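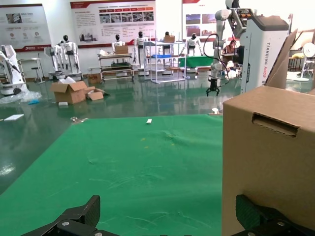

Emptying and flattening cartons in a hall with a coated floor

Community Help > Premises and Storage
Posted by Cristóbal Maldonado, November 2024

Our office in Toledo has taken delivery of furniture and display items for a large hall with a glossy green epoxy floor. The shipment comprised 169 cartons in several sizes, and a number of them have handle holes cut into the side. Unpacking is in progress. Opened cartons, smaller pieces of cardboard, clear plastic wrap and white scraps are at present on the floor.

Guidance is requested on the following points. First, whether cartons should be flattened as each one is emptied or set aside and flattened together at the end of the day. Second, whether the work is better done on a table covered with a cloth or mat, or directly on the floor. Third, whether cartons with handle holes may be kept for storing paper files. The lease requires that the floor coating be returned without scratches, and the packaging must be out of the hall before the next inspection in May.

Our supplier, Gustwood, has advised that it does not collect used packaging. 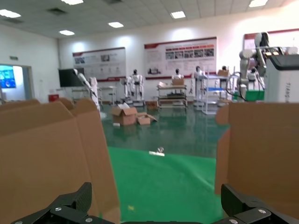

Nukholm

Flatten each carton as it is emptied. An opened carton takes up the same space as a full one, and people will use it as a waste bin if it is left standing. By the end of the day it will contain wrap, tape and paper, and all of that must be sorted out again before the cardboard can be recycled.

The recommended sequence is as follows. Remove all contents and check under the bottom flaps for small parts. Take out the plastic wrap and place it in a separate bag. Slit the tape along the bottom seam with the blade set as short as possible. Fold the carton flat along its existing creases and stack it against a wall. We keep stacks to 20 cartons, tied in both directions.

As to the surface, cutting should be done on a table. The risk to an epoxy floor comes mainly from staples and grit caught under cardboard that is then dragged. Carry the cartons, and sweep before moving the stacks.

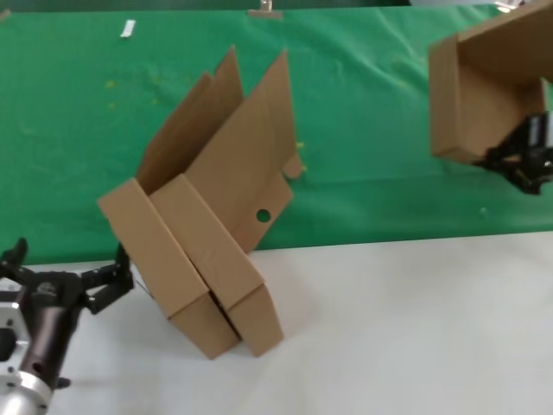
Cristóbal Maldonado

The reply from Nukholm is appreciated. One matter remains unclear. Certain small cartons are made up of folded sections with several narrow flaps and one broad panel with a round hole in it. They do not open out into a simple rectangle. Staff have been pressing them flat by force, and the result springs open again in the stack. Is there a correct method, or should they be torn?

Skonano

Do not tear them. Cartons of that type are normally cut from one sheet and held by tabs. Look for a small tab at the side of the largest panel, release it, and the rest will usually unfold. If glue was used, run a flat ruler behind the joint.

Handle-hole cartons are acceptable for files if the cardboard is firm and dry. The holes admit dust, so tape a piece of card over them from the inside. We stored 392 folders in that manner during a relocation and had no losses. Do not stack them more than three high.

Nukholm

I would not use them for files at all. Buy proper archive boxes.

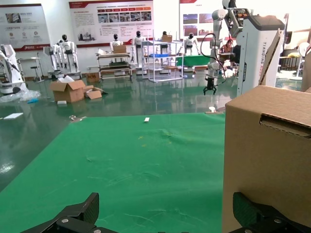 Large carton with handle cutout, beside the work table's green cloth.

Cristóbal Maldonado

Both replies have been noted. The large cartons will be retained for files on a trial basis and the remainder flattened on the table. The thread may be marked as resolved.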